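Nov 29, 2021

Teleop notes, laundry task, Gidville bench

Swapped the leader arm over to the Vestari grips this morning. Less play in the trigger than the Mistik ones, but the spring is stiffer and my hand was sore by lunch. Recalibrated zero on both sides before recording anything.

Goal for the day was 45 clean demos of taking clothes out of the basket. Each one starts from the same home pose, arm comes in over the rim, picks one item, lifts it clear, releases beside the basket. I threw out 7. Most were me closing too early and pinching the basket wall along with the cloth.

Things to fix:
The approach is too low. Coming down right beside the rim leaves very little room to turn the wrist.
Delay on the wrist view feels like more than it did in July. Measure it before blaming the network.
Lodhi logger dropped the gripper channel twice. Restarted it, fine after that.

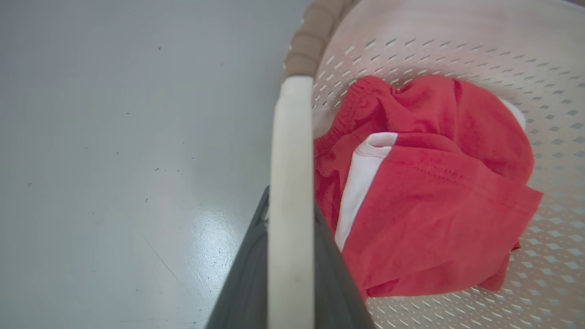 Red and white pieces bunched together are the hard case. Going for the waistband works better for me than grabbing a fold lower down, so I'll stick to that for the next batch and keep it consistent. Glare off the floor is still there, try the blind half closed.

We have about 900 demos in the set now across all items. Leave the grip force where it is until the next training run is done.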